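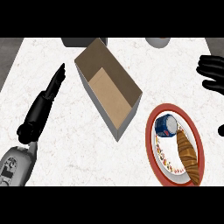
Chapter 15
Feline Group Housing and Introductions

A domestic cat living with others holds a share of space, food and resting sites. When a resident is lost or a newcomer arrives, that share changes, and most of the conflict seen in multi-cat homes dates from the weeks that follow. This chapter covers the stages of an introduction: separation, scent exchange, visual contact and supervised access.

The figures used are drawn from the Plevthorpe household survey (Hegde and Simard, March 2018), which recorded 1,970 cats in 277 homes and shelters. Kittens under six months are treated separately in Section 15.2 – their social play differs from that of adults, and elderly residents often avoid it.

Readers should know the body postures set out in Chapter 14 before going on.

15.1 Separation

The new cat is first confined to one room with its own litter tray, water and hiding place. Food is given at the same hours on both sides of the door.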